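# A morning at the Fairweather duct shop in Tamport

I'd been bugging Heather Lockyer for a tour since they broke ground, so when she finally said "come by at 11, wear real shoes" I was in the truck before I'd finished my coffee. October in Tamport is still T-shirt weather, thank goodness, with the bay doors open and a nice breeze coming through.

The new Fairweather shop builds ductwork, nearly all of it right now for the Nultlow chip plant out past the interchange. Heather runs the floor, and she walks fast! She told me they had 16 people on the payroll a year ago and they're hiring again this winter. The coil line is the noisy part (bring earplugs, the foam ones they hand out kept falling out of my ears) and I could have watched the plasma table all day. 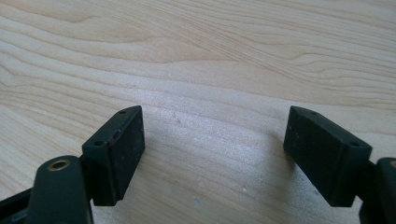

After that we headed upstairs to the detailing room, where Shayne Dunstan had one floor of the Nultlow job up on his monitor. He said that floor alone has 4,000 pieces of duct, every one with its own tag, and he still gets calls from the site about hangers. I asked if he missed being out in the field. "In August? No."

Lunch was tacos in the parking lot with a couple of apprentices from the Ranus program. One drives in from two counties over and wants to move closer, but rents have gone up $500 since the plant was announced. I heard that more than once.

Heather says they'll do another tour in the spring, and I've already asked for a spot.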